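Teaching by hand: an afternoon at the orange table

Hi all, and welcome to the gallery I keep promising and not posting! For anyone new, I'm one of the people who spends working hours showing robots how to do ordinary things, by doing those things myself with a gripper in my hand. Our project is called Tirnura, and the idea is pretty simple. A person wears or holds the tool, does the task the way a person would, and everything gets recorded so a robot arm can learn from it later. No joystick, no headset, no programming each little motion. You just pick stuff up and put it down. And then you do it again, and again, and again.

We're collecting tabletop tasks this season, which means moving everyday things around a table that's already got other everyday things on it. I brought my own snacks the first week and learned very quickly that snacks become props (goodbye, crackers). Click through at your own pace, I've kept the notes short. Well, short for me.
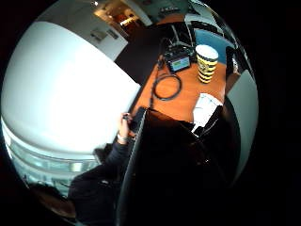 Getting settled always takes longer than I think it will. I like to do a few dry runs with nothing recording, just to get my wrist used to the extra weight. The tool changes how you reach. You can't sneak your fingers in from the side the way you normally would, so you come in slower and a little higher, and you have to think about what the camera on the tool is going to get, too. If your other hand is in the way, the robot learns from a lovely view of your knuckles.

Puspita Tjoa trained me on this, and her one big rule was to sit the way you'd sit at home. I used to perch on the edge of my chair like I was about to take a piano exam, and all my motions came out stiff. Now I slouch a bit and the recordings look a lot more natural.

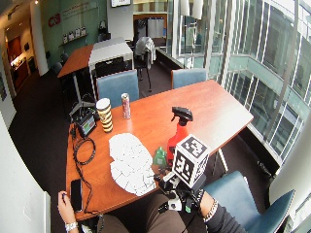
Those white cubes with the black squares on them get more questions than anything else we use, so a quick word. The squares are markers. A camera standing off to the side can find them and work out where the hand is and which way it's tilted, and we line that up with what the tool's own camera recorded. Between the two you get a decent picture of the whole motion. It does mean you have to keep the cube where the side camera can find it, and I still forget that when I'm concentrating — my elbow drifts, my shoulder follows, and there goes a perfectly good take.

Flat things are my nemesis, by the way. Paper, cards, anything thin. A person slides a thumbnail under the edge without even noticing. With a gripper you end up nudging the thing around, hoping for a corner to lift. My record for one stubborn card is 10 tries, and I was talking to it by the end. We keep the clumsy tries as long as they finish properly, so somewhere in the Tirnura files there's a robot's worth of me failing at paper.

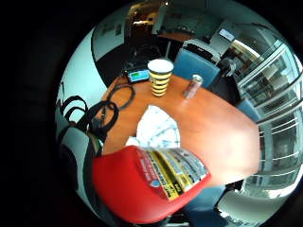 Big things are hard in a completely different way. Once you've got hold of something large, it blocks most of what the tool can see, and you're more or less setting it down from memory. I can still look with my own eyes, of course, but the robot won't have my eyes! So we try to take a path that gives the tool's camera a good look at the table before the big thing fills it up. Come in wide, let it look, then close in. I picture showing a little kid where the plate goes.

I also vary where things start and where they end up. My first batch was 50 takes and I'd put everything down in nearly the same spot every time, tidy as anything. Puspita was very nice about it, and then she asked me to do them over.

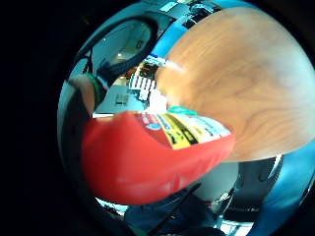

Lifting and turning is the part I enjoy the most, probably because it feels the least like work. You tip the thing, you feel it start to slip, you squeeze a touch more, and you carry on. I never used to notice I was doing any of that. Now I catch myself at the grocery store holding a box of cereal and thinking about my grip (my sister has stopped shopping with me).

My goal for the season is 200 clean takes of my own. If you've got questions about the gloves, the markers or how to hold your wrist so it doesn't ache by four in the afternoon, leave them in the comments and I'll get to them after the next session. More pictures in March!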